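Dralotwood Community Help > Furniture care > Tables and desks

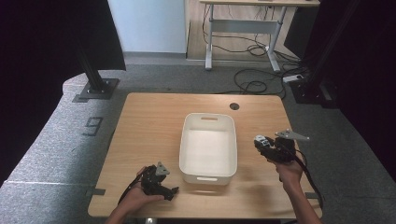
Plastic bin on a wood table: will it leave marks?

I use a square table in our sorting room for going through small parts, and one plastic bin stays out on it nearly all the time. The table is a Doston with a light oil finish, bought in March. The bin is the white rectangular kind with rounded corners and a handle slot in each short end, and it sits in the middle of the top, lengthwise from back to front. When it is full it gets pushed around quite a bit. I have two worries. One is fine scratches from grit under the bin. The other is a pale patch I notice on the wood when I stand at the front edge — I can't feel anything there with my fingertips. Is the finish wearing out, and should I put something under the bin? I would like to avoid a full tablecloth because it would cover the cable hole at the back right.

Posted January 2021 by sortingroom
Viewed 127 times
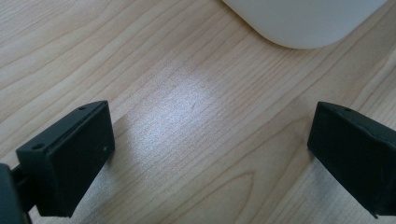 graincheck

In the close view, the whitish area has soft edges all around and you can still follow the grain lines through it. I read that as light reflecting off the surface. To check on your end, turn off the overhead light or walk to the other side of the table. A reflection will move or go away, and a worn spot will stay where it is.

For the scratches, do this:

Lift the bin by both handle slots when you move it.
Wipe the underside of the bin with a damp cloth, then dry it.
Wipe the table along the grain before the bin goes back.
Stick 4 thin felt pads under the corners. Replace them when they pick up grit.

I would skip rubber feet. Some rubber will stain an oil finish if it stays in one place for months.

61 people found this helpful

papertowel

just get a Rosis mat, works fine

yookuser30

A mat is OK, but measure first. I have a Yook cork mat, around 30 inches long, and it covered my cable hole, so I had to trim a corner with a utility knife. Cork also traps water if something spills, so lift it now and then and let the wood dry. If you do re-oil the table, give it a few days before anything plastic goes back on it.

I agree with the first reply about the glare. Look at the color of the wood away from the bright patch and compare.

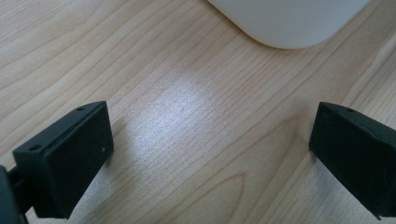 Light wood top, with a smooth white rounded edge beyond.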